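Residents > Kurnholm Court > Meetings > Minutes

Reading time: 3 min

Kurnholm Court Residents' Association
Minutes of the general meeting, March 11, 2025

In the chair: Dorian Le Goff. Minutes: the secretary, again.

1. Minutes of the last meeting
Approved after one correction. The resident of flat 30 did not "storm out." He left at a normal speed and would like that on record.

2. The laundry room
The Cikari dryer still stops after 42 minutes whatever the dial says. The repair firm has visited, pressed the same button the rest of us press, and billed us $324. The chair will dispute the bill. A motion to dispute the dryer as well was ruled out of order.

3. The table in the common room
The long discussion of the evening. The old table has one short leg, and meetings held at it tend to drift toward the window. Samples and catalogs from Sememora and Abeysekara were passed around. Sememora is cheaper. Abeysekara delivers to the door, where Sememora delivers to "the vicinity."

On color, the meeting split between people who want a light top, because it is cheerful, and people who have seen what the children's craft hour does to a light top. Dark brown carried it by 3 votes.

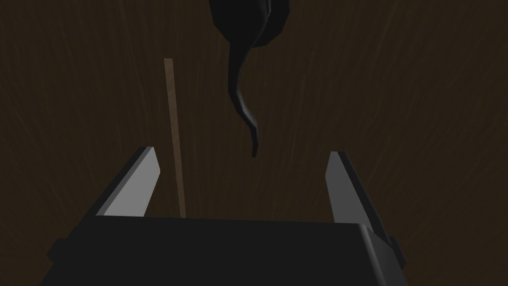
Item 3: dark brown wood, with the grain showing.

It was then asked whether the table should fold. The chair said the present one folds, usually during supper. Decision put off until someone has measured the closet. The secretary was looked at.

4. Stairwell lights
The timer gives you enough light to reach the second floor if you are young and carrying nothing. Flat 9 asked for a longer setting. Flat 2, who pays attention to the electric bill so that others don't have to, asked for a shorter one. Agreed to leave it alone and complain separately.
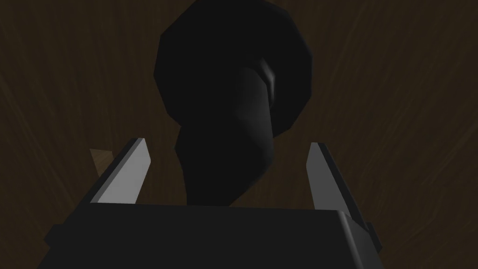
Flat 2 then asked if the bulbs could at least be the same color on every landing — at present it is like walking up through several different hospitals. Agreed. The chair will buy a box and keep the receipt this time.

5. Bicycles
The green bicycle without a front wheel is still chained to the railing. A note was taped to it last fall. A reply has since been taped under the note, reading "OK." No further action from either party. The chain will be cut in June.

6. Any other business
The summer supper will also be in June, date to follow. Potato salad is to be coordinated in advance, given last year.
A request to make these meetings shorter was discussed at length.

Actions
Chair: dryer bill, bulbs, bolt cutters.
Secretary: closet.

Recent items
Laundry room hours
Spring window cleaning: please move your plants
Lost and found: one glove, one casserole lid
Minutes of the previous general meeting (corrected)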